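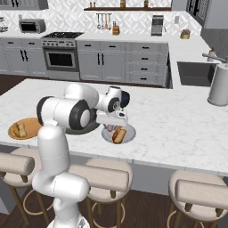
*A robotic arm above a plate with a hot dog bun and sausage on a kitchen island. Computer rendering.*

**Doltavar fund trims bonds, adds cash**

Doltavar said Friday it will lower the bond share of its Rivine balanced fund and hold more of the money in short-term bills. The change takes effect in February.

The fund, which has nearly 200 holdings, will sell 23 of its longer-dated bonds over several weeks. Stock holdings stay as they are.

"Long bonds have been moving with stocks more than we like," said Velimir Omerović, who manages the fund. "We want something in there that sits still."

Fees will not change. Investors in the Nelleo share class do not need to do anything — their units carry over at the same value. Those who hold the fund through a Mangubat retirement account will get a letter with the new target mix.

Omerović said the bond share would be looked at again in the fall.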